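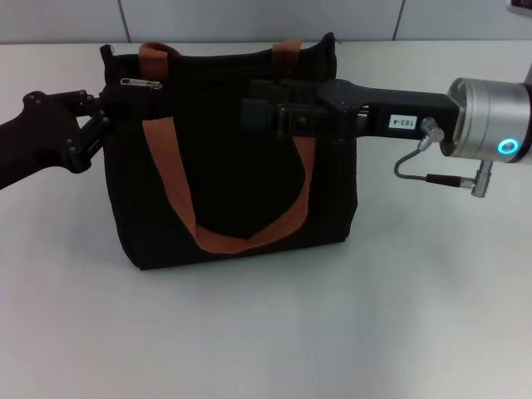

Omolara Balogun
You can't hold a sourdough bun at room temp for two days and call it fresh, Purby. For a stall of 200 I'd bake the lot, freeze them the same day, and thaw overnight in the bags. Did it in February for a smaller order and nobody sent any back.

Purby
Freezing dries out the crumb. I've tried it with cinnamon buns and the glaze goes weepy as well.

Omolara Balogun
Glaze after thawing then. Five minutes in a warm oven first.

clanow
With Purby on the glaze, not on the crumb. What flour are you using? I went from plain to a strong bakers flour and the frozen ones kept their colour and softness much better. Also 70 g of dough per bun, not 90. The big ones stay cold in the centre.

Purby
90 is what people pay for here — the café down the road sells them even bigger.

sani_b
Has anyone used tangzhong for these? I cook a bit of the flour with milk and they're soft on day two without the freezer.

clanow
Yes, works with cardamom buns too. More washing up.

Purby
OK, will do a trial tray both ways, half at 70. Sani, how much of the flour do you cook?

sani_b
I go by eye, a heaped spoon or two per batch. Cool it before the yeast goes in.

Last edited by Purby 4/24/20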